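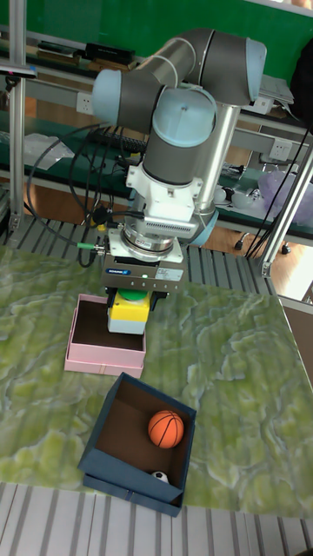 3 Filling the boxes

This section covers the filling of open Coton rigid boxes with small loose items such as miniature balls, push-button toys and similar novelties. Assembly of flat-packed boxes is covered in the previous section. Lidding, banding and palletizing are covered in the next.

Read the cautions before filling the first box of a shift.

Before you start

You will need:
Open boxes, fully assembled, in the colors shown on the packing list
The items to be packed, removed from their transit bags
A level work surface with a textured or non-slip covering
A soft dry cloth
Tamura tissue sheets, if called for on the packing list
The packing list for the order

Note: Pink and dark blue boxes have brown interiors. Interior color is not an indication of box size. Always go by the size code on the underside.

Preparing the work surface

1. Clear the surface of offcuts, tape and tissue scraps. Small scraps cling to the inside corners of a box and are hard to see against a brown interior.
2. Wipe the surface with the dry cloth. Do not use spray cleaner while open boxes are on the table.
3. Place the boxes open side up. Leave a hand's width between neighboring boxes.
4. Check that each box sits flat. A box that rocks has a lifted base panel and must be set aside.

Boxes do not have to be squared to the edge of the table. A box set at an angle may be filled as it stands, provided the base is flat and all four walls can be reached.

Caution: Do not slide boxes across a textured covering. The wrapped paper on the bottom edges will scuff, and scuffs on dark blue show as a pale line. Lift the box with both hands under the base.

Checking the boxes

1. Look at the top rim of each wall. The wrap must be folded over the rim and glued down on the inside along its full length.
2. Press lightly on the middle of each wall from the inside. The wall should spring back. If it stays bowed, reject the box.
3. Run a fingertip along the inside corners. Remove any hardened beads of Lumitz adhesive with a fingernail or a plastic scraper. Do not use a blade.
4. Check the interior for loose fibers and shake out any that are found.

Boxes with a lifted wrap can be reglued once. Mark the underside with a pencil dot after regluing. A box that already has a dot goes to waste board.

Checking the items

Balls: Miniature basketballs and soccer balls must be free of dents and open seams. On an orange basketball, check that the black seam lines are unbroken. On a black and white soccer ball, check for rubbed print on the white areas. A ball that has been stored under load may have a flat side. Leave it at room temperature overnight and check it again before rejecting it.

Push-button toys: These have a block-shaped body and a domed cap. Check that the cap is seated evenly and that there are no cracks where it meets the body. Do not press the cap repeatedly as a test. One press is enough.

Caution: Do not hold a push-button toy by the cap alone. The cap is a press fit on some batches and can separate from the body. Hold the block by two opposite sides.

Filling a box with balls

1. Place the largest ball first, close to one of the walls.
2. Place the second ball in the opposite corner or in the nearest free corner. It may rest against the front wall.
3. Lower each ball until it touches the base before letting go. A dropped ball can bounce out or mark the interior.
4. Tilt the box slightly by hand. The balls may roll but must not lift the box off the table or push a wall outward.
5. If tissue is listed, crumple one sheet loosely and lay it between the balls. Do not tuck it underneath.

Note: A small ball lying in a low corner may be hidden by the wall when the box is viewed from the front. Check the contents from directly above before signing off the box.

Filling a box with a push-button toy

1. Hold the block with the cap facing up.
2. Center it over the opening. Confirm that there is clearance to the rim on all sides.
3. Lower the block straight down. Do not lead with one corner – this is the most common cause of torn wrap at the rim.
4. Release the block only when the base of the box is carrying its weight.
5. Move the toy toward the middle if it has ended up against a wall. If the order includes a second item for the same box, leave the toy where it is and place the second item beside it.
6. Confirm that the cap is not above the rim. If it is, the box is too small for the item and the lid will press on the cap in storage.

Caution: Do not pack balls on top of a push-button toy. Pressure on the cap over a long storage period can deform the spring.

Load limits

Small box: 300 g
Large box: up to 800 g

The limits are for the contents only and include tissue. They assume dry board. Boxes that have been stored in a damp area must be returned to the Findton store and exchanged, whatever the weight of the contents.

Mixed orders

An order may list several box colors, with different items in each. Fill one color completely before starting the next, unless the packing list is marked M. On an M list, the colors are filled side by side, one set at a time, and a set is finished only when every box in it has been checked from above.

If an item has been put in the wrong box, lift it out by the same grip used to place it. Do not tip the box over to empty it. Check the rim again afterward.

Faults and remedies

Wall bows outward after filling
Items are too tight. Move the largest item away from the wall or use the next size of box.

Items roll heavily when the box is moved
Tissue missing or laid flat. Add one crumpled sheet.

Cap of the toy is tilted
The block was gripped by the cap. Remove it, reseat the cap by hand and inspect. Reject if it tilts again.

Brown dust on a light-colored item
Raw board edge inside the box. Wipe the item with the dry cloth, reject the box and check the others in the same sleeve.

Rim wrap torn
Reject the box. Torn rims are not repaired.

Records

Write the number of rejected boxes and the reason on the back of the packing list. Use the short codes printed there (R for rim, W for wall, B for base). Rejected items are entered on a separate line. Lists for runs larger than 1,448 boxes are split into two parts, and each part is closed separately.

Questions about box quality go to Toshiko Ishida. Changes to the packing list can be made only by Kohei Takeda – handwritten corrections from anyone else are not valid.

Section last revised in March. Load limits unchanged from the previous issue.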